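21 February 2019 — student project, grasping, continued

Okay, second long session on the grasping demos and I think we're finally getting somewhere! Maham rewrote the logging script overnight (bless her) so every attempt gets its own folder now, and I don't have to guess which file was the one where I sneezed. We're at 302 usable demos out of the 1000 Zhenhua wants before the July showcase. Long way to go, but the count was 13 when I last wrote in here, so I'm taking it.

Main thing I learned is that I close the fingers too fast. Anel played back a batch of mine next to Oskari's and you can see it right away in the width plot — his is a nice ramp, mine is a cliff. The thin boxes are the worst for this, they tip if one finger gets there first. 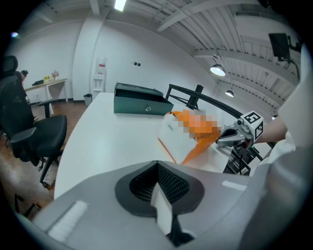
So new rule for me: approach, stop, breathe, then squeeze. I did 30 in a row like that and the plots looked a lot more like Oskari's. Slower, sure, but Zhenhua says slow is fine for training as long as we're all slow in the same way (we are not, yet).

Marker tracking still drops out when I roll my wrist too far. Nusrat thinks it's the exposure setting, I think it's just the angle. We'll try both fixes, one at a time please, so we know which one did it!

To do:

- ask Anel for the plotting notebook
- rename the Endora folder, it has a space in it and breaks Maham's script
- redo my first batch, slowly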